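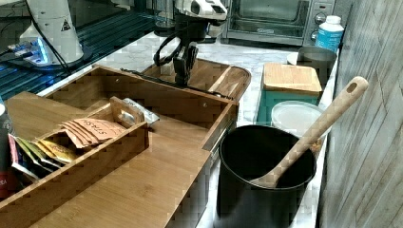
Teaching an Arm to Tidy the Tea Corner: A Conversation with the Prelesska Product Team

Prelesska has offered its tabletop manipulation service to hospitality clients since May. The service combines a single arm, a two-finger gripper and a monthly support plan, and it is intended for small counters where hot drinks are prepared and supplies are put back in order. Plendenano spoke with the head of the product team at the company's test kitchen.

The conversation began with the choice of setting. Tea service may appear a modest task for an industrial supplier, but the product lead considers it a demanding one. "A sachet is light, flat and easily creased," the product lead said. "A foil packet behaves differently from a paper one, and both behave differently from a card box. If the arm can work among all of them on one counter, our clients have reason to trust it with simpler goods."

The test counter is kept much as a guest would find it. Brown sachets lie stacked in a bamboo caddy, the top one marked "STASH" by hand, with green, yellow and white packets standing upright in the compartment at the front. The caddy sits inside a larger bamboo organizer, and the gripper must work close to both.

"We do not ask clients to buy special containers," the product lead said. "Early in development we were advised to design our own trays. We declined. A hotel breakfast room already has its boxes, and it will not replace them to suit us."

Asked how the system learns a new counter, the product lead described a setup period during which a Prelesska technician guides the arm through each task by hand. The standard plan includes 100 guided repetitions per task. Clients with unusual layouts may purchase more. The control software, sold under the name Menon, stores these sessions and allows a supervisor to review them before the arm is permitted to work alone.

The company's figures for the trial period were also discussed. Over the trial, the arm attempted 1,917 sachet placements. The product lead would not give a success rate, explaining that the tasks had been revised several times and that a single number would mislead buyers. "We will publish results when the task list is fixed," the product lead said. "Until then, we invite clients to send us their own supplies and watch the work."

On the subject of limits, the answers were direct. The service does not handle boiling water, and it is not offered for counters shared with children. Reflective surfaces remain difficult. "Polished metal and crumpled foil still cause errors in grasping," the product lead said. "We state this in the contract – a client should not discover it in the second week."

Support is provided through Ciller, a maintenance partner that supplies replacement gripper pads and inspects the cabling at each visit. The basic plan includes 5 visits a year. Pads are charged separately.

Prelesska is now accepting applications for the next group of installations. Applicants are asked to submit the dimensions of the counter, a list of the items kept on it and the hours during which staff are present.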